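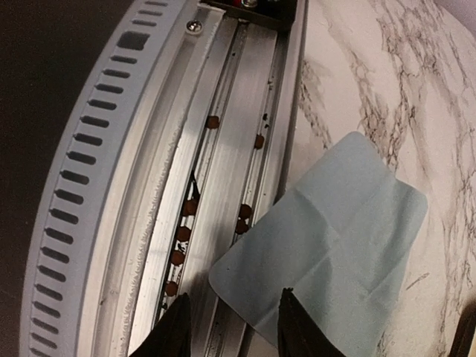 Pruvodo Crossbody, Small, Oxblood

By Sakeck. Style 1455. Back in stock as of April, same leather, new strap.

Ok so this page is the little one. People keep emailing asking which is the little one. It's this page. The bigger one is the Pruvodo Day and it's on its own page.

Full grain cowhide, vegetable tanned, dyed through so a scratch doesn't show pale underneath. Cotton twill lining, dark gray. Brass zipper on top, brass snap on the front pocket. Comes stiff. Gets soft in a month or two if you carry it every day, longer if it lives in the closet.

Colors

Oxblood (this page)
Black
Tobacco
Bottle green - sold out, more coming, no date yet
Cream - online only

Oxblood reads darker indoors than you'd think. In the sun it's a proper wine red. If you want bright red this is not your bag, look at the Idus clutch in Cherry.

Size

Width 9 in
Height 6 1/2 in
Depth 2 1/2 in
Strap drop 19 to 24 in, 5 holes
Weight 14 oz

What fits: phone (the big ones too), keys, card case, lipstick, sunglasses if they're in a soft pouch. Hard sunglasses case, no. Small paperback, yes but then nothing else really. Full size wallet will go in but you lose the front pocket, it bulges.

Strap

New for this batch. Old strap was 1/2 inch and it dug in, we heard you. Now it's 3/4 inch, same leather, backed with the twill so it doesnt slide off a silk blouse or a puffer. Swivel clips both ends. Comes off completely, so tuck it inside and you've got a clutch for a wedding or whatever.

If you have the old bag and want just the new strap it's $38, style 104, all colors except cream. Fits any Pruvodo. Does not fit the Idus, the rings are smaller.

Extra holes punched free if you're petite. Put it in the order notes. We can't un-punch so measure first please. Non-returnable once punched.

Price

$165
Matching card case add $32 at checkout
Gift box add $4

Monogram: up to three letters, gold foil or blind (no foil). Front flap, bottom right. Free on Wednesday orders, otherwise $12. Adds a few days. Monogrammed bags are final sale, same as the punched ones.

What to wear it with

Dalia Chraibi styled the lookbook, here's her notes more or less as she sent them.

Jeans and a white tee, oxblood bag, done. Camel coat, obviously. Don't match it to a red lip exactly, go a shade deeper or just do a pink. Nice with navy, better than with black. Gold jewelry because of the zipper. With a midi skirt wear the strap short so the bag sits at the waist and doesn't chop you in half. Strap long with a blazer. Olive pants, yes. Leopard flats, yes yes.

Dalia's wearing hers on the third hole if anybody wants to know, she's 5'6".

Care

Wipe with a dry cloth. Neutral cream twice a year, the kind for shoes is fine, just make sure it's clear. Caught in the rain: blot, don't rub, let it dry on it's own away from the radiator. No hair dryer. Water spots mostly even out after a few wears.

Ink is forever. Cap your pens.

Color can rub off on very light clothes the first few weeks, especially in humid weather. Go easy with the white linen till it's settled. Applies to oxblood and bottle green mainly. Cream has the opposite problem, it picks up dye from dark denim.

Store it stuffed with tissue in the dust bag. Dust bag's included, plain cotton.

Shipping + returns

Ships in two business days unless monogrammed. Flat $7, free over $150, so this one ships free. Order by noon and Ayman Belhaj in the stockroom will usually get it out same day but no promises.

Returns within 30 days, unworn, tags on, with the dust bag. Exchanges for color are free one time. Return label is in the box, don't toss the box.

Repairs: stitching and hardware for two years, no charge, you pay postage to us and we pay it back. After that we still do it, just ask for a quote. Zipper replacement is the usual one, $25. Email before mailing anything so it gets a ticket.

Reviews

Ilham Shawky
Love the color, a lot deeper than my screen. Strap is SO much better than my old one. Took off a star because my sunglasses case won't go in.

Tarek Gaber
Bought for my wife's birthday, monogram came out crisp. She has used it every day since. Arrived smelling strongly of leather, that's a plus for me but fyi.

Sebastián Henríquez
Got the tobacco for my sister. Good bag. Front snap was very tight at first, loosened up after a week or so. Gift box was a bit crushed at one corner, they sent another one flat.

Questions we get

Is there an outside back pocket? No. Day size has one.

Vegan version? Not in this style. The Bouzid tote is waxed canvas with cotton webbing, no leather on it.

Does the card case fit inside with a phone? Yes, case in the front pocket, phone in the main.

Can I try it on? Only at the shop. We keep one of each color out except cream.

Is the oxblood the same as last year's? Same dye, different hides, so very slightly different. If you're matching a belt from last year send us a pic first.

Goes with

Idus clutch, Cherry, $90
Pruvodo Day, all colors, $240
Bouzid tote, sand or navy, $78
Skinny belt in oxblood, style 2434, $45, sizes S to XL, runs small so go up one

Wholesale and press, use the contact form and pick "other".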